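# Farka 4 Table-Clearing Arm

The Farka 4 is a bench-mounted arm with a two-finger gripper, sold by Ukel for light kitchen and break-room work. It picks up tableware and small packaged items from a flat surface and moves them in or out of a basket. It doesn't wash dishes or wipe tables.

Buyers ask us whether a machine can take over this chore yet. Our answer is partly. Plates and bowls are the easy part. Thin cutlery takes longer, and a full basket is harder than a bare table, with handles lying across rims and light bouncing off polished steel. 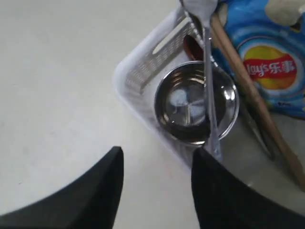 For mixed loads, plan on a person checking the basket at the end of a run. The arm will stop and wait if it can't find a safe grip after eight tries. Press the green button to skip the item.

## What it handles

- Plates, held by the rim
- Metal and plastic cups
- Small bowls
- Knives, forks, spoons and chopsticks
- Sealed snack bags, at the low-force setting

Stemmed glasses, full cups and anything hot are outside its rated use.

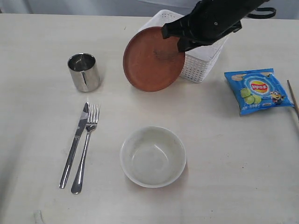 *Farka 4 gripping a reddish-brown plate by its edge, with a perforated white basket behind.*

## Setup

Clamp the base to a table at least 162 cm long. A plain, light-colored top works best. Keep the basket in the same spot between runs, or run the locate routine again after moving it. Setup takes one person, and the arm needs a standard wall outlet.

## Shop-floor use

Boonyarit, our parts distributor, also stocks a rubber fingertip set for sorting small hardware. Sorting is slower than by hand. We suggest it for overnight jobs where speed doesn't matter.

## Ordering

Part no. 2041 includes the arm, gripper, base clamp and power supply. Baskets and tableware are not included. Orders placed by noon on Tuesday ship the same week.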